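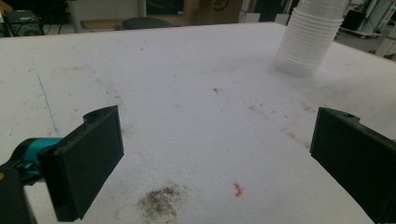 How to check hand-held demonstrations before training

In the Drullell project we train a cup and box policy from demonstrations made with two hand-held grippers. Our first result was weak, and the reason was in the data, so we now follow these steps.

1. Fix the board on the table with tape and do not move it until the session is finished.

2. Record 15 short trials first. Replay them in Lusura and look at both finger tips. If a tip leaves the view during a grasp, change your wrist angle and record again.

3. Hold each gripper by its base, and keep the cables behind your hands.
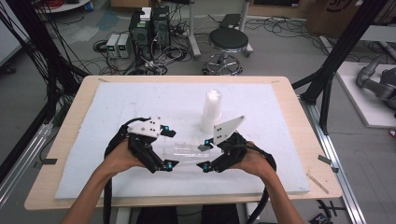
4. Start every trial with both grippers open, and wait 2 seconds before you move. The Hosseinzadeh alignment script needs this quiet part to match the two streams.

5. After every 100 trials, run the drift check. Delete the bad trials the same day — later you will not remember which ones they were.

Our full set has 3,260 trials. We trained again in February with the same network and only the cleaned data, and the policy dropped the cup less often. The box is still difficult when it lies flat.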